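# Re: [trasteo-supplies] Loose marker caps, what are we doing with them

Hi all, the marker bins are done except for one tray. Replies to Anoma are further down, in between her questions.
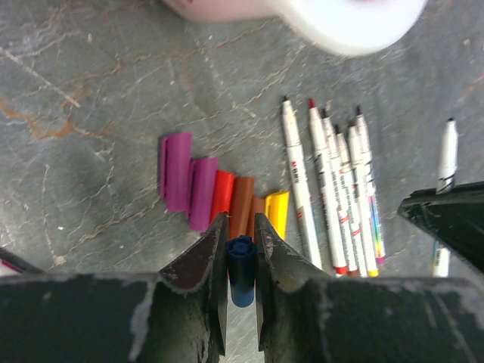 Jocelyn Marquez

I started on the big bin from the Dalisay classrooms and then did the two smaller ones that had been sitting under the paper shelf. For anyone who wasn't on the list in March, these are the washable and permanent markers that came back loose when the classrooms were cleared, with the caps in one bag and the barrels in another. There were also caps in the barrel bag and a good amount of pencil shavings in both.

The count for the shelf record is 1,029 barrels in total. Of those, 754 still write. From the ones that write, 566 now have a cap that closes properly, and those are in the shallow drawers sorted by color. The rest of the good ones are lying flat in a lidded box with a damp sponge in the corner, and they need caps soon. I wouldn't leave them in there past the end of next week.

On to the questions.

On June 27, 2023, Anoma Abeysekara wrote:

> Hi everyone,
>
> I opened the cap bag today looking for a green one and I think we need to decide something before it gets any bigger. There are caps in there from at least four kinds of markers and I couldn't get the one I wanted to stay on. I tried it on three greens.
>
> First question. Are we matching caps to markers by color, or by whether they fit? If I find a white-barreled marker with no cap and the only thing that closes on it is a brown cap and the marker is red, do I put it on?

Fit comes first. A cap that's the wrong color and tight will save the marker, and one that's the right color and loose won't. If you can do both, do both, but please don't spend ten minutes hunting for the right shade.

When the color is wrong, put a small piece of masking tape around the barrel and color it in with the marker itself. On the white barrels that's easy to see. I did it the other way at first, with the tape on the cap, and then the caps got swapped again as soon as two markers were open on the table together.

> Second. Some of the caps are so close in color that I can't tell what they belong to. I had a brown and a sort of rusty brown next to each other and they could be the same color from two different years. Same with the pinks. Is there a trick to it?

The trick is to lay them down in a row, on their sides, touching or nearly touching. Magenta, magenta, red-orange, brown, rust brown, yellow. Once they're next to each other you can see that the red-orange is much brighter than the browns, which isn't easy to see in the bag. The two browns are different, by the way. The rust one is smaller as well, so check the size before you decide by color.

Do it on the gray table if it's free. The white table by the window throws light up at everything and the yellows and light greens look the same on it. The gray one has those orange veins running through it, so keep the rust brown caps off the veins.

With magenta I gave up on separating the shades. As far as I'm concerned it's one color and it goes in one drawer.

> Third. What are the ends with the star-shaped hole? I found a whole handful and at first I thought they were the bottoms of something that had broken off.

Those are caps. The ribbed end with the star shape is the top and the rounded part goes lower down. If you're only used to the solid kind they do look like a plug or a foot from something else. Stand one up with the star facing you and you'll see which kind you have. Please take them out of the broken parts jar if you put any in there. I found several in it and I don't think they were all yours.

I've been keeping these apart from the caps with plain closed tops. They are not interchangeable on most of what we have. The plain ones go on the Muvell barrels, and on those they click. On the others they turn freely and come off in the drawer.

> Fourth, and then I'll stop. Is it worth testing the barrels that have been uncapped since March? I tried a black one and got nothing, so I was going to throw out the lot.

Please don't throw out the lot. I would have guessed they were all gone too, but plenty of them came back.

The way I did it was to take them in batches of 6, uncapped, laid side by side on the table with the tips all pointing away from me. Then I drew a short line with each on scrap paper, left to right, in the same order they were lying in. If a line came out strong, the marker went up to the right. If it was faint I put a cap on anyway, any cap that fit, and stood it tip down in a jar overnight. If it was still faint in the morning, it went in the discard tray. With the batches that small you don't lose track of which line came from which marker, and you don't have a table full of open tips while you look for caps.

Keep a little gap between the first one and the rest if you get called away in the middle. I use that as my bookmark for where I was.

The blacks are the worst, so your one wasn't bad luck. I think they get used the most and left open the most. The reds and oranges did much better. A couple of the barrels have a colored end that tells you what's inside, but some only have the printing, and on the older ones the printing is half rubbed off. Go by the tip, and if the tip is dirty go by the line on the paper. I had a "brown" that was a red somebody had used to go over black.

> Also, do we have anything written down about this? I'd like to leave a note by the bins so people stop dropping loose caps back into the bag.

There wasn't anything, so I've put a card on the inside of the cabinet door. It says:

- Test first, then look for a cap.
- Star-top caps in the blue tub, plain caps in the clear tub.
- Wrong color cap is fine if it's tight. Tape the barrel.
- Don't store uncapped markers tip up.
- Discards go in the tray on the floor, not back in the bin.

Change the wording if you can make it shorter. The card is only held on with two magnets.

## What's left

One tray, on the second shelf of the cart. They're the short barrels with the thick tips, and I don't have a single cap that fits any of them. I've wrapped the tips in plastic and put a rubber band around each bundle, which should hold them a few days. If anyone has a bag of Oltent caps at home or in another room, those are the ones I'd want to try. The Oltent sets had a wider collar than the rest, and I remember a shoebox of them at one time, possibly with the stamp pads. I've looked in with the stamp pads. I haven't looked behind them.

We're also short on these in the star-top kind:

- green, both shades
- black
- orange
- light blue (dark blue we have)

There are far more yellow caps than yellow markers that write, so yellow is the one to use up when you need a cap of the wrong color. I've put them at the front of the tub for that.

For the discards, I'd like to hold onto the barrels with good caps until the last tray is finished, and then pull those caps off as spares. After that the barrels can go. If somebody knows of a place that takes them, send it to the list. The drop-off I used to take them to has stopped accepting anything with ink in it.

One more thing about the drawers. The purple drawer sticks, so lift it slightly as you pull or the front row jumps over the divider into the pinks. I've re-sorted those two drawers twice now. A strip of cardboard along the divider would probably fix it - there's some on top of the paper cutter if you get there before me.

Anoma, your green is in the third drawer down, near the left side. It has a dark blue cap on it and green tape.

Jocelyn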